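Your Early Access Roadmap Is Not a Feature

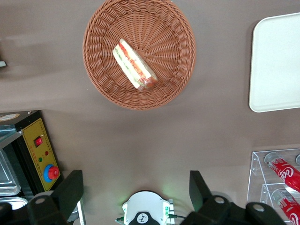 I bought Stirkaro in Early Access for 20 dollars, and for that I got three islands, a grappling hook that sometimes grapples, and a very handsome chart of everything I didn't get. The chart has a fishing system on it. It has co-op. It has a fourth island called Eltside, which has been "next" since before I owned the game.

I keep seeing reviews that score the chart. "Thin right now, but wait until Eltside drops." Wait with what? I can't play a gray box with a padlock on it. If a restaurant sold me half a dinner and a list of sides it was thinking about, I wouldn't leave five stars for the list.

The usual defense is that small teams need the money up front, and I believe that. Teguh Siregar made Budero mostly alone, sold it unfinished, and patched it until it was good. I played it for 49 hours and would pay for it again. But people bring up Budero every time this argument starts, and I'd like them to bring up a second game once in a while. One guy who finished his platformer doesn't tell me much about all the others.

What bothers me more is how the early version gets built. Stirkaro opens with a gorgeous first hour. The lighthouse climb is the best jumping puzzle I've played this year, and it's the part in all the trailers. Then you reach the second island and the enemies slide around without walk animations. I don't think that's an accident. The first hour is what streamers show and what fits inside a refund window, so the first hour gets the polish.

Gwawr Price, who runs the forum where I post too much, told me I'm being unfair. Her point was that 145 bug fixes went into the spring patch and I hadn't mentioned one of them. Fine, consider them mentioned. I read the notes. A good number were for bugs added by the patch before it, and the door on island two still eats your key if you save in the wrong room.

I'd feel better about all this if stores did one simple thing, and put the date of the last real content update next to the price. Skip the hotfixes and the holiday hats. Just tell me when somebody last added a level. Some games would look great by that measure. Gavrilă would, even though it has maybe 150 regular players and no trailer worth the name, because it gets a new chapter every few months and the developer doesn't announce it until it's ready to download.

As for Stirkaro, I've uninstalled it for now. I'm told fishing is coming in December. The post didn't say which one.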